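Home | About Us | Classes | Visit | Contact
Print this page | E-mail this page

Hi, and welcome to Kahraman! I started this little language school in two borrowed rooms above the bakery in Sommont, mostly so I could keep teaching conversational Turkish after my old evening program closed.

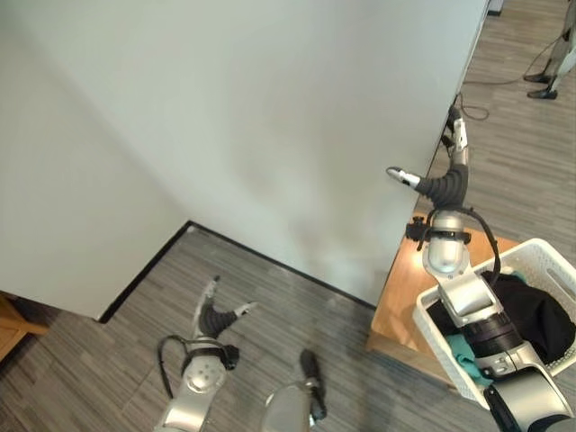 We've grown a bit since then (we have about 70 students now, wow) but I still cap every class at 12. People talk more in a small group, and talking is what we do - there's hardly any grammar drilling until the second term. 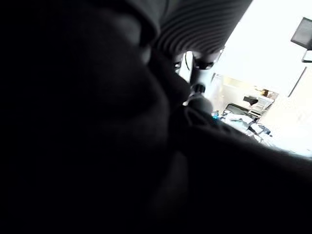
Do I need any Turkish before I start?
None at all. The beginner course starts with hello and goes from there, and the textbook is included in the fee.

Courses run for 8 weeks and we take a long break in December, when I go and see my family and eat far too much.
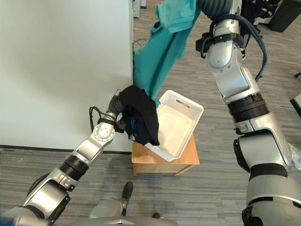 I also run a reading group called Orunari for anyone who's finished the second level. We're working through a book of short stories very slowly, with a lot of tea. If you'd like to sit in on a class first, just write to me and I'll find you a chair!

E-mail this page | Print this page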